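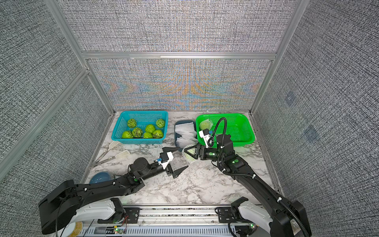 Hamthorpe Workplace Safety Supply -- Hearing and Noise Department

Flerkach 4 Noise Dosimeter

The Flerkach 4 is a clip-on meter that records how much noise a worker is exposed to over a full shift. It fastens to the shoulder of a shirt or vest and has no cables to catch on equipment. Press the side button to start a run and hold it down to stop.

Readings are stored in the meter until you move them to a computer with the Omport dock, sold separately. The memory holds 1000 runs. When it is full, the meter will not start a new one until old runs are cleared.

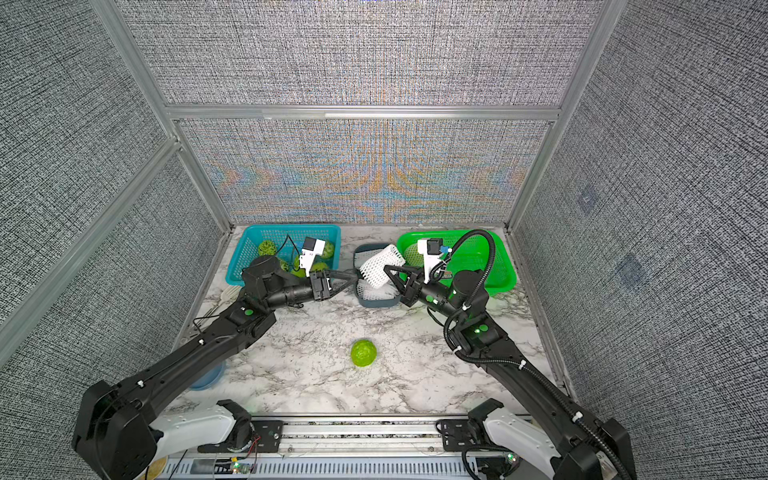
The software prints a one-page report for each worker -- average level, peak level and total dose -- that can go straight into your exposure records. Employers with more than one site can keep each site in its own folder.

In the box: meter, shoulder clip, windscreen, charger and printed guide. The calibrator is a separate item.

Repairs and yearly calibration are done at our Macapagal shop. Allow 7 working days, plus shipping. Loaner meters are available to account customers; ask when you book, as they go quickly in October.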